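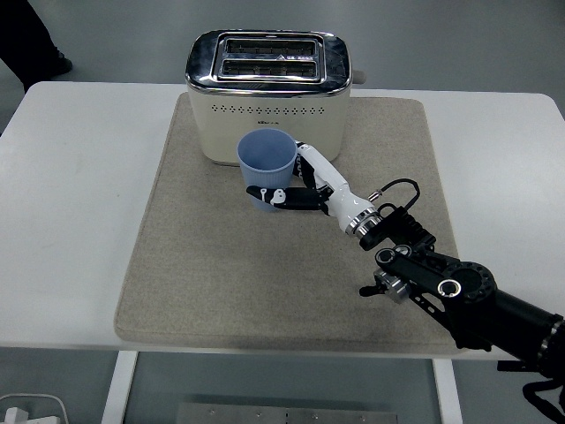
図1 水色カップの把持。カップはトースター前面のすぐ手前にある。

実験ノート 2026年1月9日
課題名:Plirance 障害物近接条件における把持方策の評価(第2期)
記録区分:所内共有

1. 目的
背の高い物体に近接して置かれたカップを、多指ハンドで側方から把持する際の方策を比較する。前回までの評価では、対象物の周囲に十分な空間がある条件のみを扱っており、背面に指を差し入れる余地がない配置については系統的な記録が残っていない。本日はこの配置に限定し、従来方策(以下、Busby)と、接触前の手首姿勢を修正する方策(以下、Jarman)の二つを同一条件で実施した。

2. 装置および配置
白色の作業台にベージュのフェルトマットを敷き、マット奥側の中央に二枚焼きのトースターを置いた。カップはトースターの左半分の手前とし、縁が前面に触れない範囲で最も近づけた位置を基準とする。アームは右手前から左奥へ進入する。トースターは障害物として用いるのみで、通電はしない。
マットは9月の予備試験から同じものを継続して使用している。右手前に薄い汚れと擦れがあるが、頭部カメラによる対象物検出への影響は確認されていないため、交換は見送った。
制御側のソフトウェアは Uteck 環境の現行版とし、速度上限および指の電流制限値は前回から変更していない。

3. 手順
(1) カップを基準位置に置き、頭部カメラの画像を保存する。
(2) アームを待機姿勢に戻し、方策を読み込む。
(3) 把持、持ち上げ、静止保持の順に実行する。保持の判定時間は2秒とする。
(4) カップがトースターに接触した場合は、保持の可否にかかわらず「接触あり」と記録する。
(5) トースターが動いた場合は、マット裏の位置合わせ印に戻してから次の試行に移る。
試行数は各方策30回とした。方策の順序は事前に作成した乱数表に従い、片方の方策が連続して偏らないようにした。

4. 結果
保持に成功した試行は、Busby が30回中18回、Jarman が30回中28回であった。
Busby の失敗はほとんどが同じ経過をたどった。右側の指がカップの縁付近に先に当たり、カップが左へ逃げ、前面に回した指が閉じきる前に対象が把持範囲から外れるというものである。ログ上では、最初の接触から指の閉動作開始までの遅れが成功試行より長い。
Jarman では、進入の最終段階で手首をわずかに内側へ回すため、前面の指がカップを横切る位置に入ってから右側の指が接触する。失敗した2回はいずれも、持ち上げ開始直後にカップの下部が滑ったものである。カップの下半分には細かい凹凸があり、指先の当たる高さによって摩擦が変わる可能性があるが、本日の記録だけでは判断できない。
「接触あり」の判定は両方策で発生した。Jarman の方が少ない印象を受けたものの、映像からの再判定が済んでいないため、件数は本記録に含めない。

5. 考察
二つの方策の差は、握る力よりも接触の順序によって生じたと考えるのが妥当である。電流制限値は共通であり、成功試行における保持中の指の電流にも目立った差は認められない。ただし、Jarman の手首姿勢の修正は、カップがトースターの左半分の手前にある場合を前提に調整したものである。右半分の手前に置いた場合には手首の内側への回転がトースターとの干渉を招くおそれがあり、今回の結果をそのまま適用することはできない。
また、対象物は一種類のみである。剛性の異なる容器や取っ手のある容器については別途評価を要する。

6. 気付き事項
・手首コネクタ上部のケーブルは輪を描くように余長を取っている。手首を内側に回した際に張りが生じないか、試行の合間に目視で確認した。本日は異常なし。
・アーム下側から垂れるケーブルが作業台の端より下に出ている。台を動かす際は引っ掛けに注意し、次回までに固定位置を見直すこと。
・トースター上面の金属部分は反射が強く、奥行き画像に欠損が出る試行があった。カップの検出領域には及んでいない。
・乱数表のファイル名が前回分と重複していた。本日分は課題名を先頭に付して保存し直した。

7. 次回予定
カップをトースターの右半分の手前に移した配置で、同じ二方策を比較する。試行数と判定基準は変更しない。あわせて、接触判定の映像再確認を終え、件数を本記録の追記として残す。Jarman の手首回転量を配置に応じて切り替える案は、右側配置の結果を得たうえで検討する。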